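Gründerstipendium und Nebengewerbe – was zählt als Gründungsdatum?

Forum > Selbstständigkeit > Förderung und Finanzierung
Erstellt am 5. Dezember 2023
1747 Aufrufe, 2 Antworten

nadelundfaden

Hallo zusammen,

ich möchte mich mit einer Bekannten für das Startprogramm von Trevia bewerben. Das ist ein regionaler Förderverein, der Gründungsteams ein halbes Jahr lang begleitet und ihnen am Anfang einen Zuschuss von 3000 Euro zahlt. Dazu gibt es einen Schreibtisch im Gründerhaus und Termine mit möglichen Geldgebern. Zurückzahlen muss man den Zuschuss nicht, man gibt dafür auch keine Anteile ab.

In den Teilnahmebedingungen steht, dass die Gründung bei Bewerbungsschluss nicht länger als zwölf Monate zurückliegen darf. Genau da liegt mein Problem. Ich habe seit drei Jahren ein Kleingewerbe angemeldet, unter dem ich gebrauchte Kleidung aufarbeite und weiterverkaufe. Das läuft nebenher, neben einer halben Stelle. Meine Bekannte hat kein Gewerbe. Im Juli haben wir beschlossen, zusammen etwas Größeres daraus zu machen: eine Plattform, über die kleine Läden ihre Secondhand-Ware gemeinsam anbieten können, mit einheitlichen Größenangaben und einem gemeinsamen Versand. Der Arbeitstitel ist Jeltora. Eine GmbH oder UG haben wir noch nicht gegründet, das soll erst mit dem Zuschuss passieren.
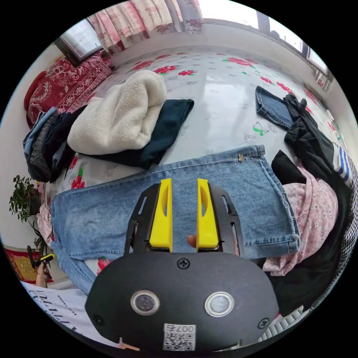

Kleidung auf dem Rosenlaken

Meine Fragen:

Zählt mein altes Kleingewerbe als Gründung, sodass wir schon aus der Frist heraus sind? Oder gilt das Datum der neuen Gesellschaft, die es noch gar nicht gibt?

Muss ich das Kleingewerbe vor der Bewerbung abmelden? Das würde ich ungern machen, weil ich die Einnahmen daraus brauche, solange bei Jeltora nichts hereinkommt.

Und hat jemand Erfahrung damit, wie ausführlich der Finanzplan sein muss? In den Unterlagen steht nur »maximal 10 Seiten inklusive Finanzplan«. Ich habe bisher eine Einnahmenüberschussrechnung pro Jahr abgegeben und sonst nie etwas geplant.

Beim Verein habe ich angerufen, da lief aber nur das Band. Auf die Mail habe ich noch keine Antwort.

Danke schon mal.

kontenrahmen04

Zur ersten Frage: Maßgeblich ist, was in der Förderrichtlinie steht, und zwar in der Langfassung. Auf den Webseiten steht meistens nur die Kurzfassung. Such dort nach der Begriffsbestimmung für »Gründung« oder »Unternehmen«. Es gibt im Wesentlichen zwei Varianten.

In der ersten Variante wird auf das antragstellende Unternehmen abgestellt. Dann kommt es auf die Eintragung im Handelsregister oder auf die Gewerbeanmeldung genau dieses Unternehmens an. Existiert die Gesellschaft noch nicht, bewerbt ihr euch als Gründungsteam vor der Gründung. Dein Kleingewerbe ist dann ein anderes Unternehmen und spielt für die Frist keine Rolle.

In der zweiten Variante wird auf die Personen abgestellt. Dann heißt es zum Beispiel, dass keines der Teammitglieder zuvor in derselben Branche selbstständig gewesen sein darf. Das wäre für dich ein Problem, denn der Verkauf gebrauchter Kleidung und eine Plattform für gebrauchte Kleidung liegen nah beieinander. Manche Programme machen eine Ausnahme für den Nebenerwerb, manchmal mit einer Umsatzgrenze. Auch das müsste in der Langfassung stehen.

Achte außerdem darauf, ob ihr nicht schon eine GbR seid. Die entsteht ohne Vertrag und ohne Anmeldung, sobald zwei Leute einen gemeinsamen Zweck verfolgen und dafür etwas beitragen. Wenn ihr schon unter dem Namen Jeltora Rechnungen geschrieben oder Geld eingenommen habt, könnte das als Beginn gewertet werden. Bei einem Beschluss im Juli wärt ihr damit aber immer noch innerhalb der zwölf Monate. Ich würde den Zeitpunkt in der Bewerbung offen nennen.

Abmelden würde ich das Kleingewerbe vorerst nicht. Eine Abmeldung kurz vor der Bewerbung ändert nichts daran, dass es das Gewerbe gegeben hat. Schreib einen kurzen Absatz dazu: seit wann, in welchem Umfang, was davon in die neue Gesellschaft übergeht und was bei dir bleibt. Falls du später Ware oder eine Nähmaschine einbringst, muss das im Gesellschaftsvertrag sauber geregelt werden, und es hat auch steuerliche Folgen. Dafür solltest du eine Stunde beim Steuerberater einplanen.

Zum Finanzplan: Üblich sind drei Teile. Ein Kapitalbedarfsplan (was kostet der Start), eine Umsatz- und Kostenplanung über drei Jahre und ein Liquiditätsplan, im ersten Jahr nach Monaten. Bei der Seitenbegrenzung reicht für jeden Teil eine Tabelle mit ein paar Sätzen zu den Annahmen. Vergesst eure eigenen Lebenshaltungskosten nicht. Der Posten fehlt in vielen Plänen, und dann wird im Gespräch danach gefragt.

Noch etwas zum Zuschuss. Prüft, ob er als De-minimis-Beihilfe gilt. Wenn ja, müsst ihr eine Erklärung über andere erhaltene Beihilfen ausfüllen. Das ist ein Formular und schnell erledigt, es muss nur dabei sein. Und klärt, ob vor der Bewilligung schon Ausgaben entstehen dürfen. Bei vielen Töpfen ist ein vorzeitiger Beginn ausgeschlossen, dann dürft ihr zum Beispiel den Notar erst nach dem Bescheid beauftragen.

Das ist alles keine Rechtsberatung. Die Auskunft des Vereins solltest du dir schriftlich geben lassen.

quereinstieg_nord

Ich kenne Trevia nicht, war aber bei Quiroga dabei, das ist ein ähnliches Programm. Wir hatten auch ein Nebengewerbe im Team, hat keinen gestört. Haben es im Gespräch erwähnt und fertig.

Der Finanzplan wurde bei uns kaum angeschaut. Viel mehr ging es um die Frage, ob wir schon mit Kunden gesprochen haben. Also lieber vorher ein paar Läden fragen, ob sie bei so einer Plattform mitmachen würden, und die Antworten in die Bewerbung schreiben.

Für die Tabellen haben wir die Vorlage von Arorus genommen. Die ist ein bisschen umständlich, aber die Formeln stimmen.

nadelundfaden (Nachtrag)

Danke euch beiden. Die Langfassung habe ich inzwischen gefunden, sie lag als Anlage beim Bewerbungsformular. Dort ist vom »antragstellenden Unternehmen oder Gründungsteam« die Rede, über frühere Selbstständigkeit steht nichts. Rechnungen unter Jeltora haben wir noch keine geschrieben. Ich lasse das Kleingewerbe also bestehen und beschreibe es in einem eigenen Absatz. Wegen De-minimis und dem vorzeitigen Beginn habe ich dem Verein noch einmal geschrieben – die Antwort trage ich hier nach, wenn sie da ist.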